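**Workshop notebook — Protness arm, simulation bench**
Jan 29, 2025

Work today was confined to the simulator. The physical arm remains unpowered pending delivery of the Monitz supply. The purpose of the session was to check the approach to the two-color bar before the grasp routine is transferred to the shared bench at Stustden. 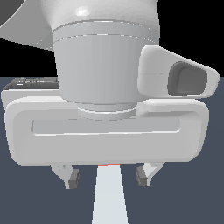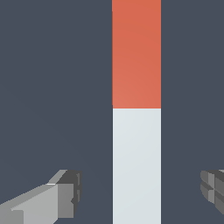 Gripper open in both views, with no contact between the fingers and the bar.

The Swanson script was run for 143 trials with the bar upright and its starting position varied slightly each time. The closing command was disabled throughout. Logs are stored in the shared folder under run 396.

Two matters require attention. The wrist rotation is still entered by hand in the configuration file, and the value should be read from the calibration table instead. The friction setting for the finger pads was copied from the May build and has not been verified — it should be treated as provisional.

Members using the simulation computer are asked to leave the time step unchanged until the grasp trials are complete. The next batch will consist of 929 trials with closing enabled, at the lowest force setting. Bench time at Stustden has not yet been requested.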